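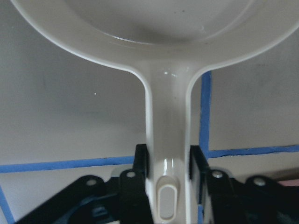 Orlando Guzmán paid for his first breathwork weekend himself, and he still has the receipt. "Two days, and they said I'd let go of old grief," he says. "I let go of my grocery money."

He now runs Lallon, a small newsletter that looks into wellness courses, and he has spent the months since February on one called Grosum. It is a sound bath program, sold in 58 sessions, that promises to "retune" the listener. I asked him what that means.

"I've read the handbook twice and I couldn't tell you. There's a page on cells that remember notes. No source for it."

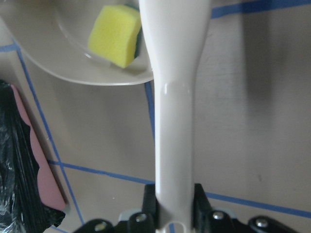
White plastic handle with an oval hole near the end.

Did anyone he talked to feel better? Plenty, he says. "Lie down in a dim room for an hour with your phone off. Of course you feel better. My question is what the bowls did."

Abimbola Olaniyan, who taught Grosum classes before quitting, is less harsh. She liked her students and thinks most got a decent rest. The teacher training bothered her more – it cost her $1,678, and the advanced level was $2,103 on top. "Every time I asked how we knew it worked, I was told I was blocked," she says.

Guzmán laughs when I repeat this to him. "Blocked. Sure. I asked for a refund policy and they told me the same thing."

He has signed up for the next course anyway, and plans to take notes.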